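Halvorsen Robotics Club – November meeting
Started at 4:10 p.m. in the shop room
Present: Melahat Eren (chair), Lyle Abernathy, Rafferty Achterberg, Dexter Tillman
Absent: Lyle Escobedo
Minutes: Dexter Tillman

1. Last minutes
Accepted. Rafferty wants it noted that "nearly ready" was Abernathy's wording and he did not agree with it then either.

2. Kitchen table task
Abernathy reported on the table-clearing entry for the Nallska student challenge. The task is to pick up toy food and kitchen things and put each one where it belongs. He said the arm is "getting it."
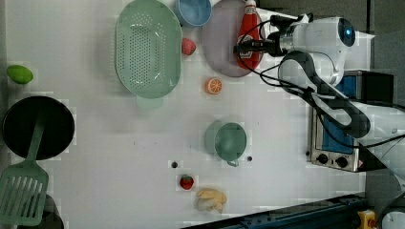 Melahat asked what "getting it" means in numbers. The log has 1076 attempts, but grabs and finished placements went into the same column, so we can't say. Rafferty's view is that a grab that ends in a drop is a failure and should be written down as one. Abernathy thinks that is harsh for this stage. Agreed to use two columns from now on.

Rafferty also doubts that the strawberries prove much. They are small and easy to close the fingers on. He would like to see the ketchup bottle and the mug done before anyone talks about the finals. No objection, some grumbling.

3. Cables
Dexter raised the loops near the wrist again. Abernathy says they have never caught on anything. Dexter's answer was that we have never checked – the log has no place for it. We will add one.

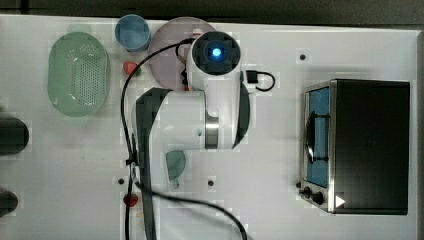 4. Money
Balance is $700. The Nerix gripper fingers Escobedo asked for were put off, as he was not here to say what is wrong with the ones we have. Melahat is not convinced that new parts fix a counting problem.

5. Forkik software
Abernathy wants to move to the Forkik planner, which promises 3000 practice runs overnight in simulation. Rafferty asked whose table is being simulated. Left open.

6. To do
Abernathy: split the log.
Dexter: cable column, and retie the cables.
Rafferty: write 3 test layouts and keep them from Abernathy until the day.

Closed at 5:05 p.m.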